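Kurkus Rice Cooker Review: Seven Months In

Posted April 2019 in Kitchen Stuff

I wasn't going to write about the rice cooker again. I did a short first-impressions post when it came, back when I'd made maybe a handful of pots in it, and I figured that was that. But the emails keep coming (hello, everyone, I do read them, I'm just slow) and they nearly all want to know the same thing. Is it still good? Would I still buy it? So okay, seven months of rice, let's go!

Quick background if you missed the first one. My old Prostel died last August in the middle of a pot of jasmine. The light went off, the lid was warm, the rice was crunchy. I'd had that thing since my first apartment and I was sadder about it than I want to admit. I cooked rice on the stove for a few weeks after that, and I'm fine at it, I can do it, but I'm a wanderer. I put the pot on and go off to fold shirts, and then there's a smell.

The Kurkus was $99 at Lai, which is more than I'd ever paid for a rice cooker and a lot less than the fancy pressure one I'd been mooning over at $297. It's the white one with the round lid and the button you push down with your thumb. No screen. They sell a version with a screen and I looked at it in the store for a long time and then pictured myself setting the clock on it twice a year.
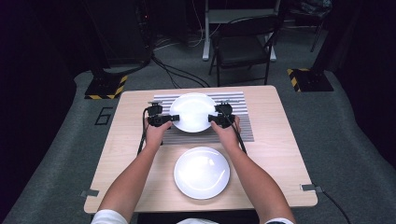 So, the rice. Plain white rice is excellent. It was excellent the first week and it's the same now, every grain separate but with enough cling that you can pick it up with chopsticks. You do have to rinse it properly, and I mean until you're bored. The first few pots I got lazy and gave it one swish, and the starch bubbled up through the vent and ran down the side and dried there like glue. Now I rinse while the kettle boils for tea and it works out.

Brown rice is where I had trouble. The booklet gives you a line on the inner pot to fill to, and if you go by that line your brown rice will come out chewy in a bad way, with a sort of split skin on it. I add a good splash over the line and let it sit in the water before I push the button. Half an hour is plenty. Overnight was too much and it went mushy on the bottom, which I know a lot of people like in a porridge way, but I had a curry to put on it.

Sushi rice, lovely. Basmati, a bit soft for me, cut the water. Steel-cut oats, do not, unless you enjoy wiping down a cabinet.

The keep-warm setting is what sold me on it and it's what I have the most mixed feelings about. It comes on by itself when the button pops, and for the first couple of hours it's great. Dinner can be late, the bus can be late, it doesn't matter. After that the bottom layer starts to go tan and firm. I like the crust! I grew up fighting over the crust! But if you were hoping to make rice at breakfast and eat it at night, I'd plan on fluffing it at lunchtime, and you have to be home for that, so what's the point.
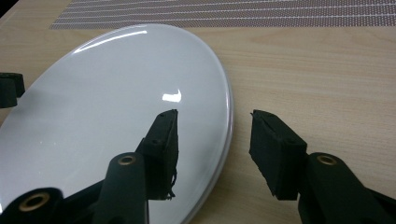 Yee-man Mok left a comment on the first post to say that I was giving up on keep-warm too easily. Her fix is to lay a damp folded cloth over the rice, under the lid, once the button pops, and then leave it alone. She gets most of an afternoon out of hers that way and says the bottom stays pale. I tried it, and she's right, mostly. It smelled very slightly of cloth. I'd washed the cloth with regular detergent, so that's probably on me, and I've now got one that only gets rinsed in hot water and lives in the drawer with the paddle.

Oh, the paddle. It comes with one and it's bad! It's thin and it has a smooth face, so the rice sticks to it in a slab and you end up scraping it off on the edge of the pot, and that's exactly what they tell you not to do to the coating. Get the kind with the little bumps. Lai has them by the register.

On the coating: mine has one scratch, near the top, and I know exactly how it got there (whisk, don't ask). The rest looks like it did when I unpacked it. I wash it by hand with the soft side of the sponge and I don't stack anything in it. The lid is another story. It doesn't come off the hinge, so you have to wipe it in place, bent over with your head sideways, and there's a rubber ring around the inside that holds on to water. If you shut it right after cooking and forget about it for a day it gets a sour smell. Leave it open until it's dry. I really wish they'd made that lid removable and it's the biggest thing I'd mark it down for.
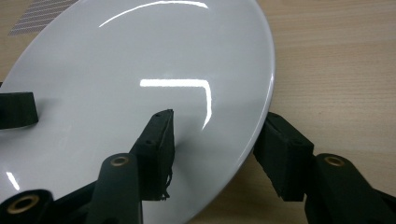
The large white plate.

Noise: none to speak of. It ticks a bit as it heats up, and the button makes a good solid clack when it pops that I can hear from the other end of the apartment. No tune. The Prostel didn't have a tune either but every cooker I've met at somebody else's house lately plays a little song, and I could live without it.

Size: it fits under my upper cabinets but only with the lid closed, so I pull it forward to cook or the steam goes straight up into the wood. The cord is short. Measure first if your outlet is anywhere awkward.

Someone asked if it's any good for one person. Yes, with a catch. The smallest batch it'll do well is still two meals' worth for me. Below that it browns on the bottom before the top is done. I make the two meals' worth and have fried rice the next day, so no complaints here. 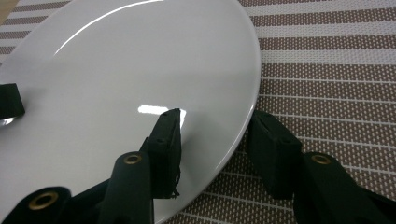

Fried rice is the best argument for this cooker, if you ask me. The grains dry out just enough in the fridge overnight and they don't clump when they hit the pan, and I've been making it far too often, with eggs and scallions and whatever is rolling around in the vegetable drawer. I go heavy on the sauce. A round white plate with a raised rim like that is what you want under it, the soy stays where it's supposed to, and I've stopped bothering with bowls for it. Hoi-yan Su wrote in asking for the recipe and there isn't one, Hoi-yan, I'm sorry, but cold rice, hot pan and more scallion than seems reasonable will get you most of the way there.

I did go and look at what other people thought before I wrote this up. There are 693 ratings on Cultum as of this morning and the low ones are nearly all about the lid or about the brown rice line, so I don't think I got a strange one. A few people said their button stopped catching. Mine hasn't, and I push it down hard, usually with something else in the other hand.

So would I buy it again at $99? Yep. If you eat white rice most nights and you don't need it to talk to your phone, get this one and buy a better paddle on the way out. If you're mainly a brown rice house I'd try to borrow one first and see if you can put up with the fiddling.

I still want the pressure one a little bit. It goes on sale in August most years, so ask me again then.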